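Sugar on the Plate: What Families in Trullberg Know About Sauces
Project report by Veronika Mösli
Supervisor: Osvaldo Rezende

1. Why I chose this topic

In my family we eat sauce with almost everything, and I never looked at the label before this course. My question was simple: do parents know how much sugar is in the sauces they buy for their children?

2. How I worked

I prepared a short questionnaire and gave it to 28 families from the Harkar school. They had to guess the sugar in tomato sauce, mustard and salad dressing. After this they wrote down for one week every meal where a sauce was used. The paper lists were difficult to read sometimes, and I had to call two families again.

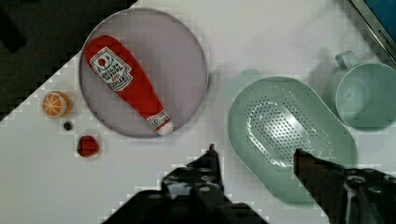 Trullberg, October

Children learn very early which foods belong together, also in their play. Ketchup is a good case, because even a soft toy bottle on a plate is easy to understand for a small child. Several parents wrote that their child asks for the red bottle before the food is served.

3. Results

The families wrote down 62 meals with tomato sauce. Most parents guessed too low for this sauce and too high for mustard. For the salad dressing the answers were very different, so I did not make a chart of them. Parents who cook with their children gave better guesses – but this group was small and I want to be careful with it.

4. Problems

One week is short. Also, some families changed their habits when they had to write everything down, and two of them told me this openly. If I repeat the project, I will ask for the shopping receipts too.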